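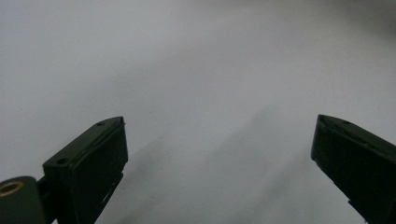
Two dark gripper fingers, open, pale background.

Home | Talks | Customs | Contact

Harvest wreaths in Lorau: speaker notes

Slide 1. Open with the date problem. The parish book puts the wreath on 13th July. The village now hangs it in August, after the rye is in. Pause for the map.

Slide 2. Materials. Rye straw, cut 5 inches below the ear, soaked overnight. The ring takes 200 stems — fewer and it sags. Define "ear" for this audience.

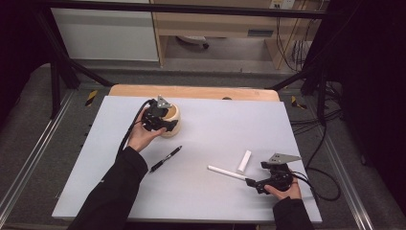 Cream-colored bowl and black pen on a white board.

Slide 3. Procession route, church to Tretside bridge. Stops are fixed, singing order is not. Read the Kubiak verse in full, then the translation. Do not sing.
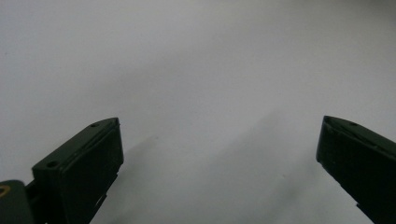
Slide 4. Sources

Zieliński notebook, 179 pages, eight on wreaths. Dates in pencil are later additions. Cite the ink only. 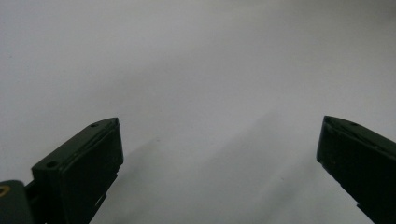

Notes by Lucyna Duda, with corrections from Tadeo Maldonado

Slide 5. Last wreath stays up until the next one replaces it. Old straw goes to the hens. Take questions on dating first.

Related talks
Candle days and the frost calendar
Name days in Tretside
Painted eggs: wax and dye

Contact: Lucyna Duda | © Lorau Customs Talks | Back to top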